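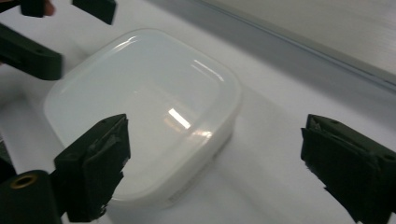 Square lidded containers: do you stack them, nest them, or give up?

Forum: Kitchen Storage and Small Spaces
Started August 28, 2026

marrowbone_lil wrote:
Hello everyone, I've been reading along since May and finally have something to ask. I've moved all our leftovers and dry odds and ends into the small square plastic containers, the frosted kind with the rounded corners and the lid that has a little raised rim going all the way around. I love them to bits. They don't roll, they don't tip, and you can sort of see whether it's rice or sugar in there if you hold it up to the window. My trouble is where to put them once they're washed. We have one deep cupboard, 17 inches front to back, and anything that goes to the rear of it is gone until Christmas. I've been thinking about a wire basket on the counter so I can see what I've got. Does anybody do it that way, and do you keep the lids on?

pepperjack113 wrote:
Lids on, always! I know it takes up more room, but I spent years with a drawer of lids and a shelf of bottoms and I could never marry the two up when I had a hot pot of soup waiting on me. If the lid lives on its own container you only ever lose the whole thing at once (ha).

trostomano_kitchen wrote:
Going to disagree with pepperjack, kindly. Lids on means you're storing air. I had 5 of these on a shelf with the lids snapped down and they filled it from end to end. Bottoms nested and lids stood up on edge like records, they took a corner of it. Also, if they go away the least bit damp with the lid shut, they smell like an old lunchbox in a week. Mine did, anyway.

marrowbone_lil wrote:
The smell! Yes, I've had that. I thought it was the onions. I do dry them with a towel, but the groove under the rim holds on to water something terrible.

westeo_porch wrote:
Try resting the lid on top without pressing it down. It stays with its partner and the air still gets in. I've done it like that ever since we moved out to Westeo, where the kitchen is the size of a bath mat.

On the basket question, I'm all for it, but get one you can fit a board into. An open wire basket by itself turns into a heap, and you end up digging for the one on the bottom. With a flat board laid across the upper part you've got two levels, the everyday ones up top and the rest underneath where you can still see them through the wires. The board on mine is plain white and wipes clean with a dishcloth. I set the basket toward the back of the table and keep the space in front of it clear for filling and labeling, and a small square container sits there very nicely while you fuss with it.

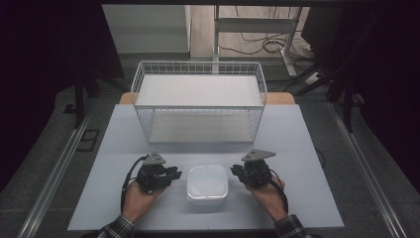

pepperjack113 wrote:
Well now I want a board in mine. How do you get at the lower level, though? Do you lift the whole thing off every time? I can see myself doing that twice and then never using the bottom again, which is what happened with the corner cabinet.

westeo_porch wrote:
I lift it, yes, with whatever's on it. I only keep 3 containers up top so it isn't heavy. The bottom is for the ones I use when family's here. If you want to get into it every day, I'd cut the board short and leave a gap at one end for your hand.

trostomano_kitchen wrote:
Or skip the board and buy a second basket. A board sitting across a basket is one bump away from being on the floor with your flour on top of it. My sister's went over just from the cupboard door catching it.

westeo_porch wrote:
Fair, though mine hasn't budged and I'm not a careful person. It depends on how snug it is. If it slides when you push it with a finger, put a bit of that rubbery shelf liner under the ends.

marrowbone_lil wrote:
You're all so kind, thank you. I measured the counter after supper and there's room for one basket if the toaster moves over by the bread. I'm going to try the board with the gap at one end, and the lids resting loose on the clean ones. The full ones get pressed down tight, obviously, we had ants in May. One more thing while I have you, what are you labeling with? Masking tape goes gummy on me and the marker won't stay on those milky lids at all, it wipes off on my sleeve.

pepperjack113 wrote:
Grease pencil! Comes off with a dry paper towel. I put it on the side, though, so I can read it when they're stacked.

trostomano_kitchen wrote:
Freezer tape for me, on the lid. Fold one corner under so you can get hold of it later.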